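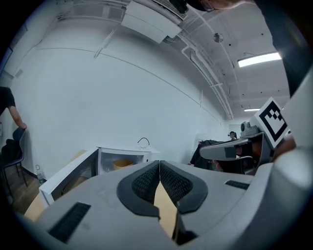

The two black fingers of a hand-held gripper, seen from close to.

Call for Participants: Playtesting of a Co-operative Video Game

Plirkodar, the games studio of the Besen group, invites applications from members of the public to take part in playtesting for Lulement, a co-operative adventure game for two players. Sessions will be held at the Beaulieu building throughout June. A total of 80 places is available.

Applicants must be 18 or over and must own or have regular use of a games console or gaming computer. No experience of testing is required. Applications from people who seldom finish the games they start are welcome, as are those from players who use subtitles, remapped buttons or one-handed controllers. 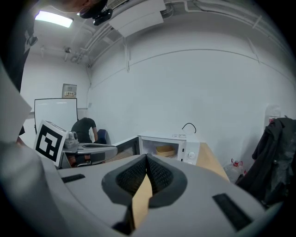
Each participant will attend one session of three hours, either on a weekday evening from 6 pm or on a Saturday from 10 am. Participants will be paired on arrival unless they have applied together. Play will be recorded, including voice chat, and a written questionnaire of 33 questions will be completed before leaving. A payment of £63 will be made by bank transfer after the session. 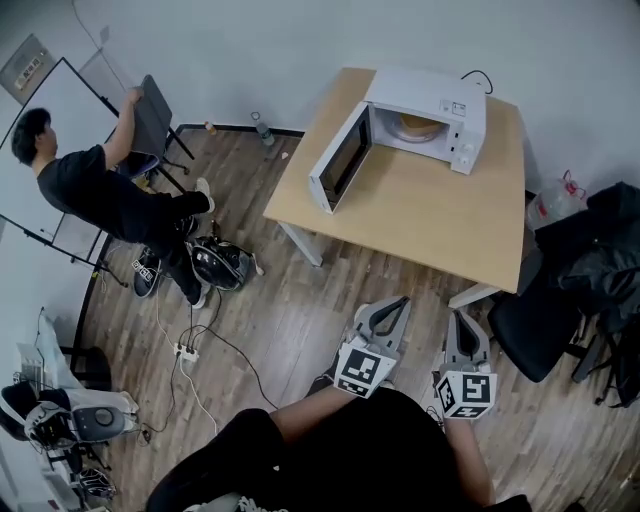 The build under test contains the first four chapters of the game. Participants will be asked to play at their normal pace and to report any fault to the session supervisor. Light refreshments will be provided during the interval, and those bringing their own food may heat it in the white microwave oven on the wooden table. Food and drink may not be taken to the play stations.

All participants will be required to sign a confidentiality agreement. Employees of other games publishers, and their immediate families, are not eligible.

To apply, please complete the form on the Plirkodar website, quoting reference 2958. Successful applicants will be notified by email.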